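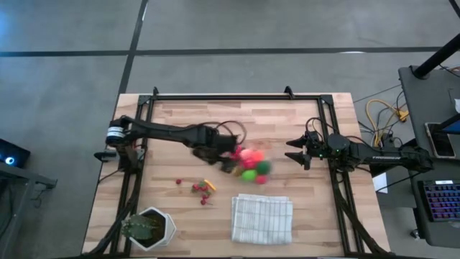

Does Background Noise Help Us Remember? A Small Study of Reading in the College Library

Michalis Panagiotou and Åsmund Nygård, second-year project report

Introduction

We started this project in December, when the library at Sararthorpe was full to the rafters and we found ourselves arguing (very quietly) over whether it was easier to revise there or in the café downstairs. Michalis has always sworn by a bit of chatter and the hiss of the coffee machine, while Åsmund can't get through a paragraph if someone is unwrapping a sandwich. It seemed a shame to let a good argument go to waste, so we asked our tutor whether we might test it properly, and she very kindly said yes.

What we did

We wrote 4 short passages of the same length and difficulty, all about an imaginary market town we called Botamitz, so that none of our readers could know the answers beforehand. Each person read two passages in silence and two with a café recording playing through headphones, then had a cup of tea and answered questions on what they could remember. We swapped the order between readers, which took a rather fiddly chart and a good deal of rubbing out. After leaving out the sheets with missing pages, we had 322 answers to mark, and we marked them all twice.

What we found

People did a little better in silence, though the gap was smaller than Åsmund had hoped and we wouldn't want to lean on it too heavily. Names and dates suffered most from the noise. The general story of each passage seemed to survive perfectly well, and several readers told us they had enjoyed the café versions more!

Problems

The passages were too easy, and we should have tried them out on friends first. The volume also varied between the two laptops, and we only noticed this halfway through the second afternoon. Anyone repeating the study should set both with the same meter before the first reader arrives.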